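Home › Grippers & End Effectors › Unsolved-ish
Posted in November by Saskia Maihi

Hand-held gripper for folded knits: Trondum or Stavside?

I've been swapping between the two on folded jumpers. The Trondum has the nicer action. The Stavside weighs less, and after 22 goes my wrist has opinions.

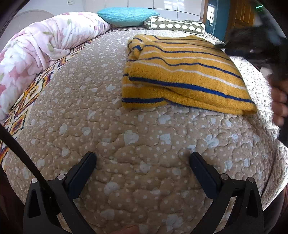 Quilted covers are the other headache, as either one will happily pinch the bedding along with the wool. Is the Stavside worth $400?

pidik_fan
Stavside. Softer pads fixed the pinching for me.

Aguirre
Depends on your budget and what colour you like.

2 comments

mumblefold: Colour, mate?
Aguirre: I stand by it.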